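Re-doing the cables on the picking cell
2 September 2022

The arm had been stopping with a gripper fault since April, never twice in the same place. It would run 100 picks clean, then drop the connection to the fingers with the wrist turned over near the back of the bin. I cleared it and carried on for longer than I should have.

I finally took a morning to go through it. The log on the Vetcombe PC had 141 gripper faults in it, and nearly all of them came with the last joint wound close to its limit. That pointed at the cable and away from the controller, so I left the software alone.

With the arm parked high and the power off, I cut the old ties and laid the bundle out. One of the gripper leads had a flat spot where it had been pulled tight over the edge of a bracket. The jacket was worn but not through. I swapped the lead for a spare from the Brulix drawer and rang out both ends with a meter before I put anything back.

The routing took most of the time. I had tied everything too close to the arm when I first built it, and it looked tidy, but there was no slack for the wrist to use. Now the bundle goes around the joint in a wide loop and back up the arm. I jogged the last joint to both ends of its travel by hand, slowly, and watched the loop at each end. The first try rubbed. The second was fine. 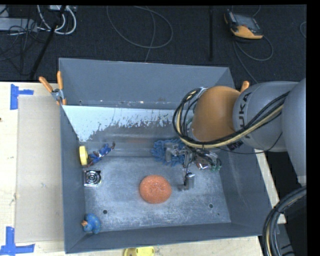

Gripper over the parts in the gray bin, clamps on the rear corners.

I also checked the bin. If it moves even a little, the taught positions near the walls are wrong and a finger can touch the side. The clamps at the back get a squeeze and a tug every time I start up. The floor of the bin is scratched from use, and I don't worry about that as long as the height check still passes. The blue tape stays where it is.

After that I set the Z offset again. It was out by 2 mm, which I put down to me leaning on the table. I use the same corner point each time and write the number in the notebook.

For test objects I like a mix: the duck, the round orange scrubber, something fuzzy. The fuzzy ones are good for showing a weak grip.

It ran the rest of the afternoon with no gripper faults. That is not long enough to say it is fixed. Next is a proper strain relief where the bundle leaves the arm. The Moynihan bracket I ordered has the wrong hole spacing, so I will probably drill a piece of scrap. The Turnholm cell has the same cable layout as my old one and I want to look at that before it starts doing this too.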